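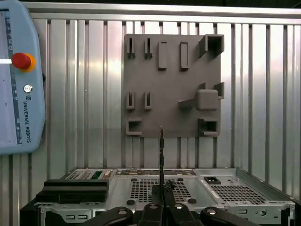

Wrist camera view of the tool board and a computer chassis, with the teach pendant at left.

Desktop PC bench: gripper and camera comparison

We spent most of November comparing grippers and cameras for desktop computer work. The tasks were the ordinary ones: memory, drive caddies, expansion cards, SATA and power connectors. The arm, the table and the tool board stayed the same for the whole comparison. Only the gripper, the fingers and the camera mount were changed.

Three grippers were tested, the Baltell, the Goria and the Janevski. The full log has 2678 grasps. Of those, 680 were on connectors, where most of the differences showed up. On large parts such as drive caddies the three were close enough that we would pick by price.

Gripper notes

The Baltell has the most force and the widest opening. It is the easiest to mount and the hardest to get between two upright memory modules. With the standard fingers it bumped the neighboring module often enough that we stopped running that task and went back to it later with narrower fingers.

The Goria closes more slowly, and its position readout drifts a little over a long session. We rezeroed it at lunch and again at 4 p.m. It was the best of the group on SATA plugs. The finger tips stay parallel through the last bit of travel, so the plug does not tip as it is squeezed.

The Janevski is the lightest. It did well on tools and badly on anything that needed a straight pull. Hermenegildo Zamudio reprinted its finger adapters twice to take out the flex, and the second set is the one in the results.

Finger width mattered more than we expected. A thin finger gets into a chassis and past the cables, and it also bends. All the connector scores on this page are with thin fingers. Results with the wide set are kept in a separate table and should not be mixed in.

Camera notes

We tried the Bestex camera at the wrist and again on a fixed stand. At the wrist it sees the connector well until the last stage of the approach, when the fingers cover it. From the stand it sees the whole case, but the arm blocks the memory slots for part of every move. Using both views was better than either one. If only one can be bought, we would take the wrist mount and add a lamp, as bare sheet metal and aluminum give strong glare under ceiling lights.

We also rotated the wrist mount by 90 degrees for part of the work. It kept the cable out of the way but put the camera too near the case wall on low grasps, so it was moved back.

Arm over an open tower, gripper above the motherboard, fixture plate on the table to the left. 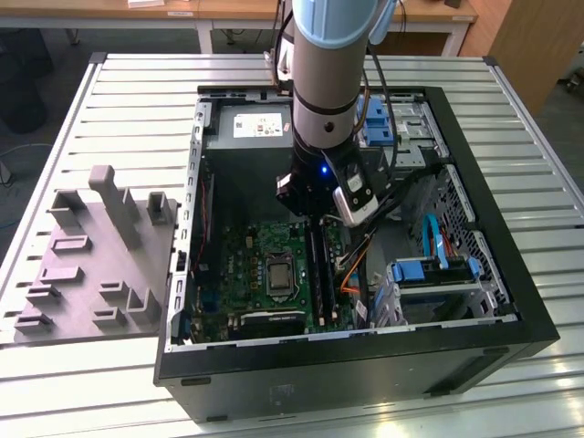 Maricruz Arriaga wrote to ask if the connector results would hold with a force sensor at the wrist. In her own tests the slower gripper lost its lead once the pull was force controlled, and she thinks closing speed should be matched before anyone ranks them.

We did not match closing speed. Each gripper ran at its default. A repeat of the connector task at one common speed is next on the list, and the new numbers will go on this page beside the old ones.

The print files for the second set of Janevski adapters can be requested from Hermenegildo.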